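Raghavendra Marar on the long road to Serkier's second record

May 17, 2024

The first time I saw Serkier play, the bass amp died in the second song and they just kept going. Raghavendra Marar sang the low part himself, badly and very loudly, until someone found a spare (I think it belonged to the support act). I bought a T-shirt on the strength of that alone.

So I was more than a little excited to sit down with him over an enormous plate of fries and talk about Grestum, the band's second album, which I've had on repeat all week. It's a stranger record than the debut, slower and fuller, with a lot of organ on it and a choir on two tracks!

"We wrote 18 songs and I hated most of them by Christmas," Marar tells me. "They were all trying to be the song people already liked." He means "Engström", the single that got them onto bigger stages and that he still can't quite bring himself to play first. Nine songs made it. The rest are on a hard drive, and he won't be drawn on whether we'll hear them.

The band cut the basic tracks live, all four of them in one room, in three long days. Marar had a cold for the whole thing and you can hear it on "Ferry Light", where his voice goes to gravel in the last chorus. They tried it again when he was better, and the clean version had lost something, so the cold stayed in.

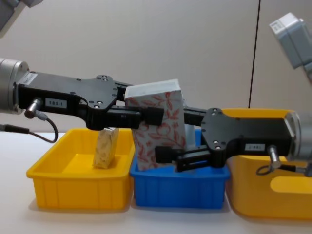 A box with a red leaf-and-vine pattern, held over the blue bin.

The label is Merkau, a tiny outfit that put out the debut too, and they pressed roughly 1000 copies on vinyl for the first run. I asked if that made him nervous. "I was nervous about the choir," he says. "Vinyl I don't understand, so I leave it alone." The choir is made up of friends and a few of their parents, and they learned their parts off a phone recording of Marar humming. He played me a bit of the humming. It's terrible, and I'd happily pay for it as a bonus track.

My favorite at the moment is "Paper Coat", which starts as a waltz and then sort of trips over itself and comes up in four-four with the drums twice as loud. I must have rewound that change a dozen times on the drive over. Marar says it came out of a mistake in rehearsal, when the drummer lost count and everybody followed her. They spent weeks learning how to get it wrong the same way every night.

Not everything lands for me. "Old Harbor" goes on a good two minutes longer than it needs to, and I told him so (I was feeling brave by then, and the fries were nearly gone). He laughed and said his sister had told him the same thing, with more swearing.

They're back on the road at the end of May, small rooms mostly, with the organ coming along in its own van. The choir parts will be covered by whoever in the crowd has learned them, so start practicing. As for "Engström", Marar says it'll be in the set somewhere, probably late, and please stop shouting for it during the quiet ones.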